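Hinness Folding Paper, Bright Orange
Item 3554 | Pack of 40 sheets
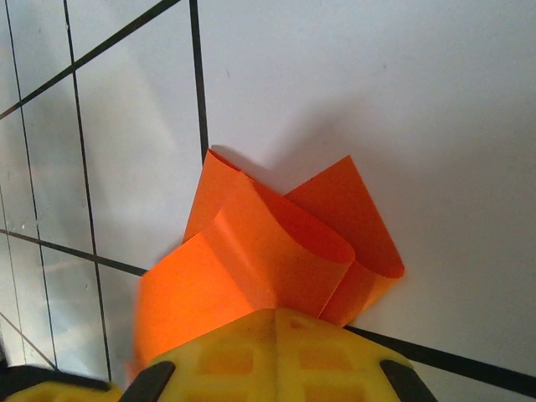
What kind of folding is this paper good for?
Loose, curvy, sculptural folding. It takes a crease well enough for simple models, but curls and loops are where it shines.

We love this orange! The outside of a fold stays bright and the inside of a curl goes a deep red-orange in shadow, so even a quick twist of one sheet has plenty going on. Stand it on something white and the color really jumps.

The sheet is thin, so you can roll it over a finger and coax it into a loop without a fight. Tall points will stand up too (a firm crease down the middle helps). Juwita Pelupessy folds hers on a ruled white board and says the lines are handy for keeping a base square before the curling starts.

Details
Color: bright orange, both sides
Sheets per pack: 40
Also sold as a class box of 24 packs

Store flat in the sleeve. Sheets left in a sunny window will fade.

New for April 2023: the Fostum bone folder, a lovely match for this paper if you like your creases crisp. Sold separately.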